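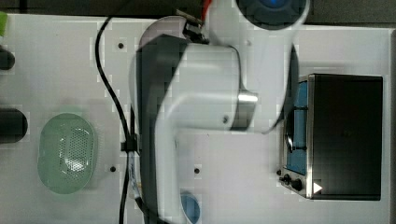
El brazo sobre la mesa, con el escurridor verde a un lado y el hornito al otro.

10 jul 2024

Llevo desde abril siguiendo el tema de los robots para casa y me siguen preguntando lo mismo: si ya se puede comprar uno que recoja la cocina. La respuesta corta es que no. La larga depende de lo que cada uno entienda por recoger.

Un escurridor de plástico parece un objeto fácil. No pesa, tiene un borde por donde agarrarlo y no se rompe si se cae. Pero es translúcido y está lleno de agujeros, y a muchos sistemas de visión les cuesta decidir dónde acaba el plástico y dónde empieza la mesa. Con los vasos pasa igual, o peor. Un plato plano apoyado en la mesa tiene otro problema: apenas hay sitio para meter los dedos por debajo.

Los hornos pequeños son un capítulo aparte. Abrir la puerta exige seguir un arco mientras se tira, y si el aparato es ligero se viene detrás. Nosotros lo sujetamos con la otra mano sin pensarlo. Un solo brazo no tiene otra mano.

Heike Hamann, que trabajó unos años en Flerkov montando células para taller, me lo explicó con un ejemplo que uso mucho. En una línea la pieza llega siempre igual, y si no llega igual se para la línea. En una cocina no hay dos noches con el fregadero en el mismo estado. Ella calcula que para algo útil en casa faltan 10 años. En Grirwood dicen que 5 — yo me quedo más cerca de Heike.

En taller la cosa va mejor. Cargar y descargar cajas, atornillar, llevar piezas de un puesto a otro: eso ya se hace, y se hace bien. Lo que sigue en manos de personas es lo blando y lo revuelto, como cables, bolsas o trapos.

En casa, mi lista de tareas pendientes tiene 13 puntos. De momento solo he tachado el de aspirar, y aun así hay que levantar las sillas antes. Vaciar el lavavajillas está en el puesto ocho y no creo que se mueva de ahí este año.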